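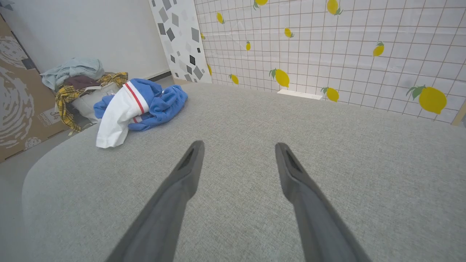
4 min read

Alasdair Buchanan starts talking about fingers before I have my coat off. He is on his second pair of gripper fingers since July, and he loves these ones.

"Dark gray, matte, a bit of texture to them, and there's a little slot near each tip," he says. "The first pair were so smooth that a T-shirt just slid away. I wanted to throw them out the window!"

The arm is called Lindsay, and it's meant to pick up laundry. Buchanan builds it at home in Prakbridge with his friend Alistair Munro, who writes the software and comes over most evenings (the shared workshop closes too early for both of them). The budget so far is $606, and Buchanan can tell you where nearly every dollar went, mostly motors.

Why clothes? "Because they're awful," Munro says, delighted. "A block is a block. A track top is a different shape every time you drop it. Sleeves inside, collar underneath, and the arm has to decide where to pinch."

They work on gray upholstery, up against wallpaper covered in lemons. Munro is very fond of the lemons. The small camera by the gripper sees so wide that the grid behind them bends, and he used that to check his lens correction. "If the squares come out straight, I've done it right. Free calibration chart!"

Their record is 18 pickups in a row without a drop. Plaid is next, then towels, and Buchanan already has a third set of fingers sketched on the back of an envelope.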